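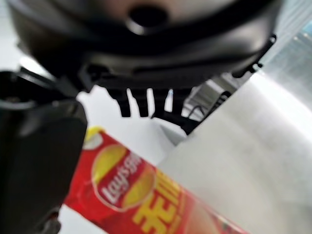 Wanted: people who love a good snack and can tell us why
23 Nov 2025
By the Jaluline tasting team

Jaluline is putting together a new home tasting panel for the winter, and we'd love to hear from you if you live in or near Csonka. You don't need any training. You do need a working sense of smell, a bit of patience with crackers, and an opinion you're willing to write down!

The panel starts in February and runs for four weeks. We have 68 places. Last winter's tasters sent in 1,964 comment cards between them, and we read every single one (the person who compared a rice cake to "a polite ceiling tile" has a permanent spot in our hearts).

What you'll be tasting

Chips, cookies, crackers, and a few sweet things we can't talk about yet. Each week you pick up a box from the Troltska store on Isten Street, take it home, and taste everything in it over two evenings. The packs are plain and numbered, so you won't know whose recipe you're eating. You rate crunch, salt, smell and aftertaste, then tell us in your own words what you thought. The own-words part is our favorite, so go long if you feel like it.
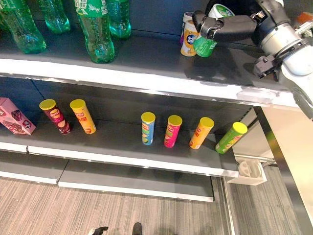 Who can take part

Anyone 18 or over who eats snacks at least once a week. Couples and roommates are welcome to sign up together, but please fill in your cards separately and don't compare notes until you're done. We're especially short on night shift workers and people over 60.

Sorry, we can't take anyone with a nut, milk, wheat or soy allergy this time. A separate wheat-free panel is in the works, and you can ask to be put on the list for it.
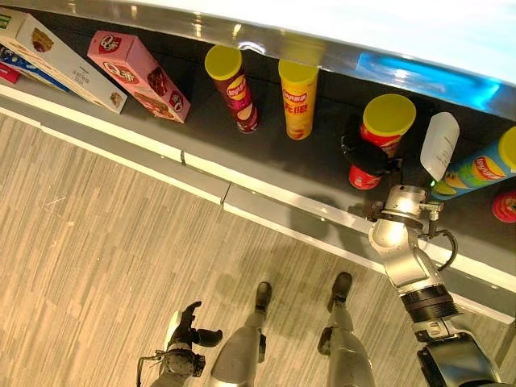
What you get

A $500 grocery card at the end of the four weeks, as long as all your cards are in. Bus fare for pickups is covered too. Keep your tickets and hand them over with your last box.

How to sign up

Ask for a form at the Troltska service desk, or pick one up at the Isten library. It has two pages, and the second is mostly about how you feel about vinegar.

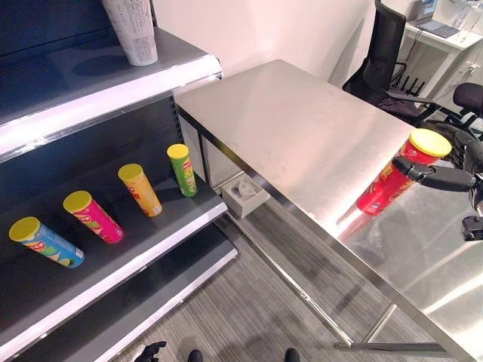 Bring the form back to either place and we'll call you before the panel starts, whether you have a spot or not. If you've been on a panel with us before, please do apply again. We like a mix of old hands and first-timers, and the first evening together at the store, with tea and far too many pretzels, is a lot of fun.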